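3.2 Garment and work surface

The folding trials used lightweight sports tops of the kind handed out to amateur teams. We chose them because they are common in mixed household laundry and because earlier work on towel folding says little about cloth this thin. A towel keeps a crease once it has been pressed down by hand. An athletic knit tends to open again, and its hems behave differently from the panels they are sewn to. The doubled cloth is stiffer than the single layer, so a fold that crosses a hem seldom lies as flat as one that stays clear of it.
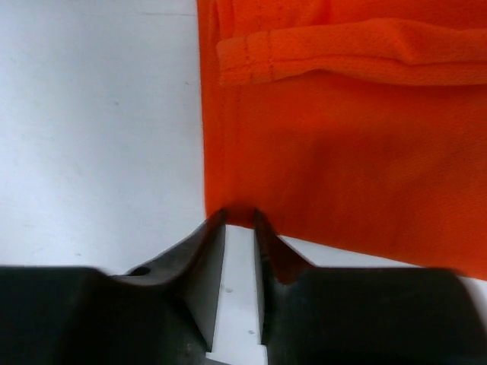 Each top was washed once before its first trial, dried on a line, and left in the room overnight. No iron was used at any stage. Folding followed the Kallden order, in which the sides are brought in first and the length is then halved twice. Between trials the garment was shaken out, laid down again, and smoothed with the flat of the hand from the middle outward. Oduor Mushi did all of the smoothing so that the starting state would vary as little as possible from one trial to the next.

We recorded two things for every fold: whether the edges met within 8 mm, and whether the top layer had lifted after 900 seconds. The second measure comes from Sarmiento's storage trials, where lifting was the main cause of stacks leaning over. A fold that passed the first check and failed the second was counted as a partial fold.

The choice of surface matters more than we expected when the study was planned. On a cotton cloth the lower layer stays where it is put. On a hard white surface it can slide while the upper layer is being brought across, and the finished fold then sits at an angle to the hem. A ribbed finish may help or hurt depending on which way the ribs run relative to the pull. We did not turn the work surface between trials, so direction cannot be separated from the other effects in our results. Marks and small scratches were left alone, but the surface was wiped with a dry cloth before the first trial of each session. 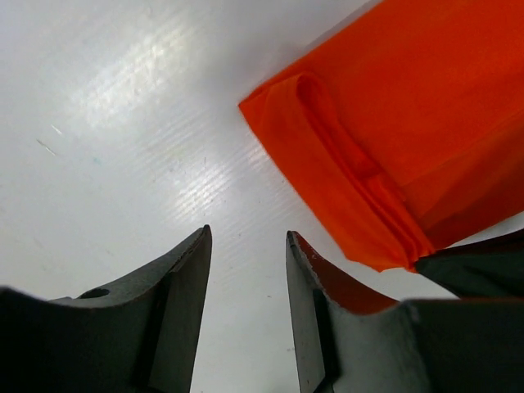
Figure 3. Orange fabric with a folded edge on the white work surface. The ribbed texture of the surface runs diagonally.

3.3 Scoring of hems

Hems were scored separately from panels. A hem was given 2 points if it lay flat along its whole length, 1 if it was raised at one end only, and 0 otherwise. Small wrinkles along the band were ignored.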